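How to learn to kick on your wrong foot

by Noémi Kelemen

If you came to football from another sport, as I did (netball, for more years than I care to add up), you'll know the feeling of being perfectly happy in the air and hopeless the moment the ball has to leave your boot. And once your good foot starts behaving itself, along comes a coach who wants the other one as well! I help out with the skills group at Murnine on Thursday evenings, and this is the routine we give to anyone who asks. It wants a ball, a wall or a patient friend, and a bit of grass.

Before you start

Pump the ball up properly. A soft ball forgives a bad drop, and then you get to the ground on Saturday and wonder why everything is spraying off sideways. Wear the boots you play in, too, even if you're only going down to the park.

Have a gentle jog and swing each leg back and forth until the hips feel loose. The wrong side is nearly always the stiffer one, so give it longer.

Step 1: Drop the ball without kicking it

I know, I know, it sounds dull. But most poor kicks on the wrong foot begin in the hand. Hold the ball upright with your fingers spread down the sides and the seams facing you. If you're working on your left foot, the left hand guides the ball down and the right hand comes away early. Let it fall from hip height and watch how it lands. It should come down without tipping forwards or rolling over. Do 50 of these over a few days, in the garden or the hallway if your family will put up with it.

Step 2: Kick from a standstill

Stand five steps from the wall, or from your friend, and put your weight on what is normally your kicking leg. This is the bit that feels most peculiar, as that leg has never been asked to stand still and hold you up before. Take one small step, drop, and tap the ball with your toes pointed hard. You're after backspin. Forget power completely for now.

Zamfira Zamfir, who plays in our ruck and has feet like a pair of canoes, spent the whole of July at this distance and was quite cross about it. She now kicks goals from the wrong pocket, so there we are. 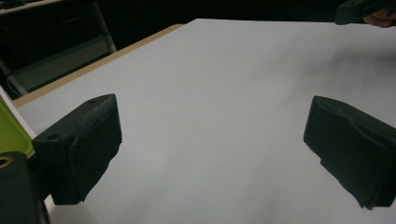
Step 3: Add a walk, then a jog

Once the ball is spinning backwards most of the time, walk into the kick. Three steps is plenty. Keep your shoulders square to your target and finish with your foot pointing at it, because the temptation on this side is to swing across your body like someone closing a gate. When walking feels natural, break into a jog and move your friend back to fifteen metres or so.

If it all falls apart, and it will on some evenings, go back to a standstill for 2 minutes and then try again.

Step 4: Make it a bit messy

Nobody in a match will wait for you to get balanced. Have your friend roll the ball along the ground to your wrong side, gather it, take a couple of steps and kick. Then ask her to jog at you with her arms up. We finish with a game on the Henriques oval in which only wrong-foot goals count, and it gets very silly and very loud.

How often should you do it?

Short and regular is best. Ten minutes before training and ten at home on another day will do far more for you than one heroic Sunday. I kept a tally in my first full season and got to 3,455 kicks on my left, and I'd say the change came somewhere over halfway. Please don't feel you have to count them, though. I just like a notebook.

Stop if your groin or the front of your hip starts to grumble, and leave it for a day or two before you have another go.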